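Ticket: Second conveyor cell, what do we order and in what order?
Opened by: Quyên Ninh
Assigned to: Thiện Sầm
Status: Closed, budget line approved
Priority: Normal

Quyên Ninh wrote:
Hi Thiện! Opening this as a ticket so the numbers don't get lost in chat again. We have the go-ahead to plan a second picking cell at the Trương building, same layout as the first. The problem is the quote from Purnovix. It lists the arm, the gripper, the belt and "integration," and the integration line is bigger than the belt and the gripper put together. Can you find out what's in it? I also need to know if we can reuse anything from cell one. I'd love to get this to purchasing before the quarter closes.

Thiện Sầm wrote:
Happy to, I've been itching to get into this one. First pass through the quote:

- Arm and controller: same model as cell one, price up a little from last year. Fine.
- Gripper: they quoted one. We want two (more on that below).
- Belt: quoted at the long length. Good, keep it.
- Integration: 37 hours of labor with no breakdown. I've asked for one.
- Fingertip pads: not on the quote at all.

The pads are what worries me. We go through them on the white plastic parts, and when we run out the whole cell sits. Last time we waited on a pack of pads that cost less than lunch.

Quyên Ninh wrote:
Ouch, I remember. How many should we hold? And why two grippers? That's the priciest thing on the list after the arm.

Thiện Sầm wrote:
I went back through the February log for cell one. Stops over the month, by cause:

Missed pick, part turned the wrong way: most of them
Pads worn: second
Cable snagged or pulled: a handful
Belt: none!! I love that belt

Every time a gripper comes off for pads or a finger joint, we lose the rest of the shift. With a spare on the shelf, it's a swap and a short check, then back to work. One spare can cover both cells, so what we're paying for is one extra gripper across two cells, which looks a lot better on paper.

For pads I'd say a box of 200. Kallora sells them in packs of 1000 at a better unit price, but the rubber ages and we'd be throwing old ones out.

Quyên Ninh wrote:
OK, that makes sense to me. 200 it is. What about the missed picks? If that's the biggest cause, are we about to buy the same problem twice?

Thiện Sầm wrote:
Great question, and this is the part I'm most excited about. I spent the morning at cell one running single parts. The same part, set down a bit differently each time, 433 tries. The bad ones bunch up in one situation: the bore is facing the operator side and the fingers have to come in low over the near rail. There isn't much room to get around the part from there. The arm can do it, it just takes a slow path and sometimes gives up and retries. 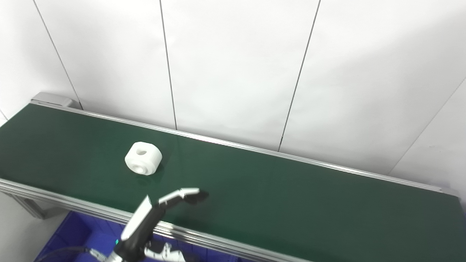 So before we spend a dime on a fancier gripper, I'd like to try moving the arm base for cell two. Drestov makes a riser that would bring the wrist in from higher up, and it's cheap compared to anything else on this ticket. If it helps we order another for cell one. If it doesn't, we're out the price of a riser and we still have something handy to stand the spare controller on.

Quyên Ninh wrote:
Sold. Can you send me the revised list?

Thiện Sầm wrote:
Revised list, Monday, March 10, 2025:

1. Arm and controller, as quoted
2. Gripper, quantity two (one is the shared spare)
3. Belt, as quoted
4. Fingertip pads, box of 200
5. Riser from Drestov, quantity one, order now so we can test it on cell one first
6. Spare gripper cable, quantity two
7. Integration, on hold until Purnovix sends the breakdown

On item 7, they called back while I was typing. A good chunk of the hours is operator training, and our people already run cell one every day! They're happy to take it off. New quote by end of week.

Quyên Ninh wrote:
Fantastic work. Approved for items 1 to 6, and I'll open a new ticket for 7 when the quote lands. Please put the riser results there too.

Contact the equipment desk | © 2025 Trương Operations Support | Back to top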